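# Larkodar (tabletop workcell)

**Larkodar** is a two-armed robot workcell sold as a kit by Nelavport, a small supplier based in Andetthorpe. It is marketed to schools, repair shops and small laboratories as a "ready-made tidying bench". Most independent comment has been cooler than the sales material.

## Design

The kit consists of an aluminium frame, a flat white work surface and two arms fixed to a shared rail along the front. Each arm ends in a two-fingered gripper. Wire-mesh baskets can be hung inside the cell for storage, and buyers may cover the inner walls as they please.

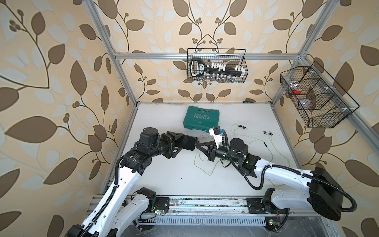 Nelavport quotes a set-up time of 30 minutes. Luzius Stöckli, who reviewed the kit for the trade newsletter *Shearer*, needed most of a day, much of it spent on cabling, and found the printed guide of little help. He also disputed the word "ready-made", as tasks have to be taught to the arms by the buyer.

## Claims and testing

The brochure says that the cell handles "everyday clutter", a phrase it does not define. It cites 437 successful runs but gives no number for failed ones - an omission Stöckli called "hard to put down to lack of space". Thin, flexible items such as earphone leads are listed as supported. No separate results for them have been published. 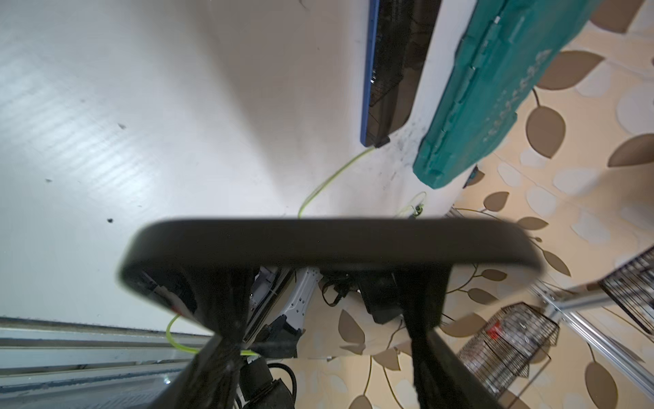 *Larkodar gripper above the work surface, with a teal case and yellow-green cable behind it.*

## Price and support

The kit is sold with a service plan covering 2 visits a year. Replacement gripper fingers are charged separately. A promised software update, due in September, had not been released as of 22 Mar 2022, and the supplier's site still lists it as "coming soon".

## See also

- Bin picking
- Parallel gripper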